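Garnham Updates Losine Compact Cargo Van for New Model Year

Revised rear axle, longer load floor and a second battery option head the list of changes

BREROV – Garnham today announced the revised Losine, its compact cargo van for trade and delivery use. Orders open in June through all Garnham commercial dealers. The van continues in two body lengths and keeps the front-wheel-drive layout of the outgoing model.

The main mechanical change is at the rear. The previous twist-beam axle has been replaced by a unit with thicker trailing arms and revised bushings, supplied by Sakai. Spring rates have been raised to match. The spare wheel carrier has been moved forward, and the load floor of the long body is now 30 millimeters longer between the bulkhead and the rear doors. Width between the wheel arches is unchanged, so existing racking kits for the long body can be refitted using the original mounting points. 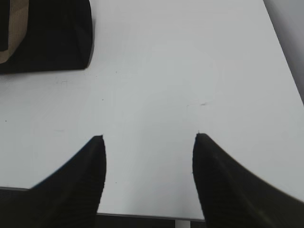 Can the new battery be fitted to a van already in service?

The larger battery is a factory option only. It uses a different subframe and cooling circuit from the standard pack, and neither part can be added to an earlier Losine.

Payload and towing

Rated payload for the long body with the larger battery is 494 kilograms, including the driver. The short body with the standard battery carries a higher rating, listed by trim level in the dealer order guide. Towing is approved for both lengths when the factory hitch is specified. The hitch wiring harness is now installed on every van during assembly – previously it was part of the towing package and had to be ordered with it.

Cab and controls

The cab has a new instrument cluster with a fixed display for state of charge, range and load warning. Heater controls remain on separate rotary dials. The passenger seat can be ordered as a single seat or as a two-person bench with storage under the cushion. A steel bulkhead is standard, with a glazed version available at extra cost.

Rear door hinges open to the same angles as before. The sliding side door has a new lower roller and a longer track cover, intended to keep grit out of the channel. Owners of earlier vans can order the track cover as a service part, but the roller is not interchangeable. 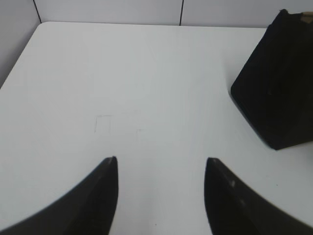
Production and availability

The Losine will continue to be built at the Garnham plant in Brerov. Short-body vans will be delivered first, followed by the long body. Orders already placed for the outgoing model will be built to the earlier specification unless the customer asks the dealer for a change before the build slot is confirmed. Prices, paint codes and the full option list are available from Garnham commercial dealers.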